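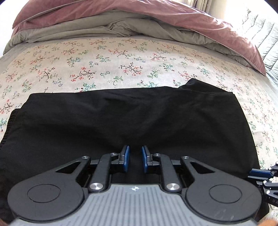 Black garment folded on the bed, gripper open

Good habits for folding laundry with hand-held grippers

We keep this list taped inside the closet door at Merden, and so many of you wrote in for it after the July page that I've typed it up properly (with a few additions from the folks at Pridham, who fold far more than we do!).

Clear the bed first. Push the duvet well up toward the head and smooth the sheet, as a finger tip will happily pick up a pinch of bedding along with your trousers.

Start every fold with the fingers open and just above the cloth. Lower them slowly, close, then lift. Dark clothes on a light or flowery sheet are easiest to follow.

Take elastic waistbands by the band itself, never by the thin cloth beside it.

Wipe the finger pads every 3 loads. Lint builds up and they start to slip.

No more than 2 grippers on one bed, and keep sleeves and hair away from the linkages.

The Illau house rule is a rest after 4 garments, and I've come round to it, my wrists being what they are. Check the pivots for play after 500 folds or so.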